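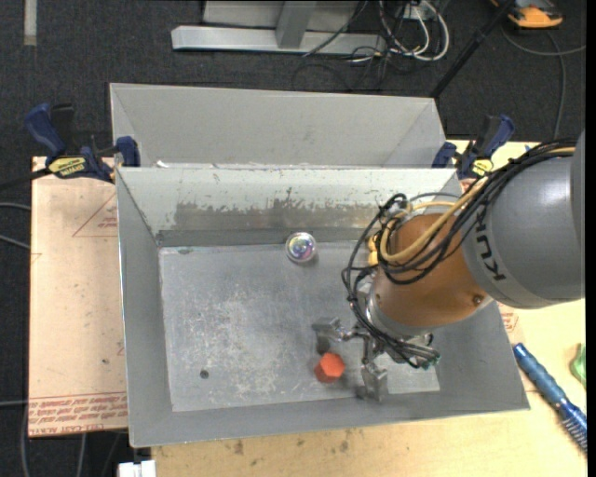
Bin cell, December, notes after lunch

Long morning, so this is going down in whatever order it comes back to me. We're up to 565 picks on the front bin since the pad change, and the KUKA has settled down nicely. I moved the clamps in a touch at both corners where the bins meet and ran 5 slow approaches to check the wrist clears the handles. It does, but please don't swing the left handle any higher - ask me or Vinzenz first.

Pieces for the afternoon: the red-orange hexagon and the clear round one with the shiny rainbow center. The hexagon is a dream (flat sides, what's not to like!). The clear one I'd keep away from the far wall if you're seeding the bin by hand, the fingers need room to open.

Derek Kettle came over from Hondgate to look, and we ended up talking mostly about people. On his floor there are 2 sorters per shift doing this by hand, and Leanne Inskip has been one of them for years. She told him she won't miss the bending but she will miss having someone across the bin to talk to. I keep thinking about that. The plan at Rikiseo is that sorters move to checking and restarts, so they'd be walking between cells on their own most of the day. Benvinda wants them paired up instead and I'm with her, even if it looks worse on the staffing sheet.

Derek also asked who gets to stop the arm. Anybody on shift, I said, no form to fill in. He wants it in writing before Cheetham signs off, fair enough.

To do:
- write up the stop rule, send to Derek and Declan
- another 100 picks with the fingers at the slower close
- ask Leanne if she'd come and try the restart steps, she'll spot what we've missed
- cable bundle at the wrist, check ties tomorrow morning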